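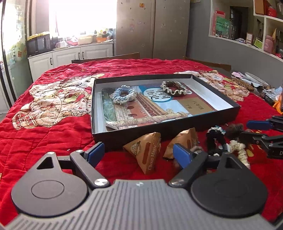

Gripper trial, month one: padded fingers against the old hard tips

The Clotard brochure says its padded hand-held gripper "picks up anything you'd find at home." We have read that sentence before, on other brochures, and two of those grippers are now in the spares cupboard. So when the demo set came in June we agreed to judge it on soft, crumpled, badly shaped things and leave the wooden blocks in the drawer.

The comparison is with the Clunidine hard-tip we have used since last year. Same people, same table, same kinds of objects: hair scrunchies, candy in small pointed packets, a schoolbook in a shallow box. We did 42 attempts per gripper on the scrunchies alone, which is dull work and a small sample.

Results so far. On scrunchies the padded fingers got 40 and the hard tips did nearly as well, which surprised the people who had already made up their minds. Fabric bunches up and gives you something to pinch, so it may be a poor test of anything. Candy packets were a better one. The pads hold a slanted side without skating off, and the hard tips tend to squirt the packet across the cloth. Point to Clotard.

Books are where the brochure falls down. Neither gripper can get under a cover lying flat in a box, and the pads are thicker, so they do worse along the wall. Everyone ended up shoving the book against the far side and hoping. I would not call that picking something up.

A few complaints about the tests themselves. A quilt is kind to grippers, as it gives under the fingertips and lets you dig in a little. We should repeat the whole set on a bare tabletop before anyone quotes our numbers. Also, a person squeezing a handle makes up for a lot. The same fingers bolted to the Mevudano arm will not know to tilt a bit and try again, and the arm's controller has its own ideas about closing speed.

Then there is wear. Clotard rates the pads for "extended use" and gives no number. Our log stands at 462 closes across all objects, which is too few to say anything except that the pads are still on.

The arm tests come next, starting with the packets. Until those are done, please don't order a second set.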